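Progress report to the Plumolia Fund
Shared rules for two-armed tabletop work, Ruawai workshop
Submitted 08/09/2025 by Tayla Maihi

Dear friends at Plumolia,

Thank you again for your patience with us over the spring, and for the kind note you sent after our last report (it went up on the wall by the kettle and has stayed there). When you agreed to support us, we promised a short set of working rules that any small group could pick up and use with a two-armed setup, written in words that a new person can follow on a first morning. I'm glad to say the draft is in good shape, and that we have been living by it ourselves since March.

Where the rules stand

The draft now has 42 rules, down from a much longer and crankier first version. Darcy Waaka did most of the cutting, with a red pen and a good deal of cheerfulness, and we argued over nearly every line. Anything that two of us read differently was rewritten or thrown out. We also had the Pravton group read it cold, and they sent back five pages of comments, most of which we have taken on board.

Before a session

This is the part that changed the most. We used to leave the table setup to whoever was running the session, and our notes show how much that varied. The draft now asks for a plain, light covering on the table, one object set out toward the far side, and both grippers open and clear of it before anyone gives the start call. The operator says the object's name out loud, the second person repeats it, and only then do we begin. It felt a bit silly for the first week or so, I'll admit, but now we'd miss it.

Small creases in the covering are allowed. We went back and forth on this for ages, and Darcy finally wrote that a covering must lie flat enough that an object doesn't rock on it, and we all thought that was sensible. Cables must run off to the side and never across the space between the two hands.

Open and wiry objects get a rule of their own, number 17 5 in the old numbering and simply "Baskets and frames" in the new one. Fingertips can slip between loops and catch there, so the operator picks a contact point on the rim before moving, and any snag means both arms stop, even if only one is caught.

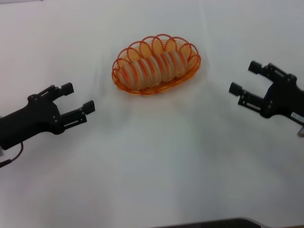 Stopping and handing over

We have logged 175 sessions under the draft so far, and the stop rules are the ones people ask about most. Either person may call a stop for any reason, and the operator doesn't get to argue until the arms are still. Hands stay off the table until the operator has said "clear." When a new operator takes over, the whole start check is done again from the top, even if the last one was a minute ago.

Still to do

The Gomik checklist, our one-page version for the wall, needs larger type and a better order. We would also like to try the rules with people who have never sat at a setup like ours, and Pravton has kindly offered to host them. Of the grant, $1,000 remains, set aside for printing and for travel to those visits.

If anyone from the Fund would like to sit in on a session, please do come. I'll send the full draft as soon as Darcy has finished with the section on record keeping.

With warm thanks from all of us,
Tayla Maihi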